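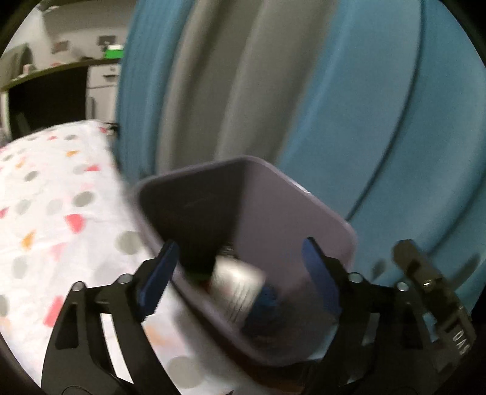
The bedroom bin, between the bed and the curtain. Training house, Ustanham.

Visit to the open day of the Barrientos housekeeping course
March 18, 2021

I work in a small guesthouse in Baltby with 8 rooms, and since February I am responsible for the cleaning plan. My employer saw the announcement of the open day and asked if I wanted to go. The journey to Ustanham takes one hour by bus. I arrived too early and had to wait in front of the door, but a lady saw me from the window and let me in.

The Barrientos course is given in a normal house in a street of normal houses. Downstairs there is a kitchen and a room for the theory lessons, and upstairs are the bedrooms where the students practice. We were 11 visitors and we were divided into two groups. My group started upstairs with Gisela Paredes, who teaches the bedroom part. She speaks quietly, so we all had to stand close to her, and after some minutes this felt quite natural.

The bedroom

I had expected something like a hotel room in a magazine. It is more like a room in the house of an aunt. The bed has a patterned white sheet, and near it hangs a big blue curtain with deep folds. I liked the curtain very much, although Mrs. Paredes told us that it collects dust in every fold and must be brushed from top to bottom once a week. We have curtains of a similar kind in Baltby and I must confess that we only shake them.

She does not begin with the bed. I always begin with the bed. In this course the student first walks one time around the room with open eyes and empty hands, then opens the window, and then goes to the bin. The bed comes fourth, after the surfaces. A man in our group asked if the order is really so important, and she answered that he could use any order he wished, if it was the same order every day. I wrote this down.

The bin

We stayed a long time with the bin, longer than with anything else. It is a simple plastic one in a grey-mauve color, with rounded corners and a thick smooth rim. There was real waste in it. I could recognize a wrapper in red-orange and white and a piece of clear plastic, both crumpled, and a smooth cream-white thing which I could not name.

Her first rule is that you look before you put your hand in. It sounds very simple, but she told us about a student who was cut by a broken glass, and after this story the group was silent. The second rule is about the position of the bin. She wants it where a guest can reach it from the bed without standing up. In our guesthouse the bins are under the desk, and guests leave their tissues on the night table. Now I understand them better.

One visitor asked about bags. The course teaches both ways, with a bag and without. Without a bag the bin must be washed inside every day, also the corners, and this costs more time than people think. Mrs. Paredes prefers the bag, but folded down under the rim so that it is not seen from the door. For the washing she uses a liquid from Flutitz that smells a little of lemon. They gave each of us a small bottle to take home.

I asked what to do with paper that has something printed or written on it. Her answer was that if it is in the bin, it is waste, but if it is next to the bin, it belongs to the guest and you do not touch it. At our guesthouse we had a discussion about exactly this in February -- a guest had lost a page with telephone numbers -- so I was glad to hear a clear rule.

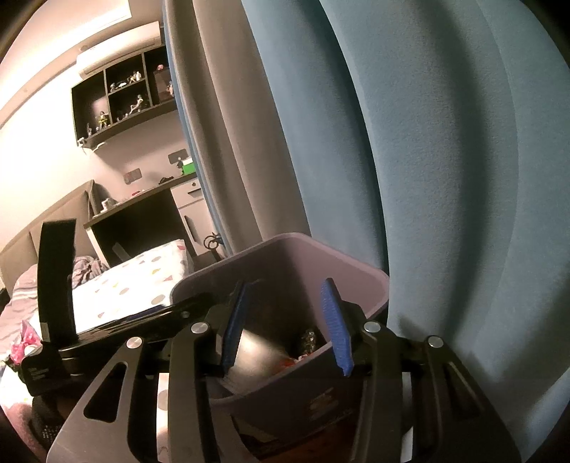
Downstairs and practical information

After a coffee the groups changed places. The kitchen part was shorter and I will not write much about it. We saw how cloths are sorted by color and where the buckets dry. The theory room has good light but hard chairs.

The basic course has 26 lessons and costs 25 per lesson, with the materials included. You can also book only the bedroom part, and I think I will ask my employer for this one. The lessons are in the morning, which is difficult for people who already work in a hotel, and two other visitors said the same. Mrs. Paredes wrote our names on a list in case there is an evening group later.

If you go there, take the bus to the church and not to the station, because the way from the station goes uphill. Shoes are left at the door, so bring warm socks -- the stairs are cold.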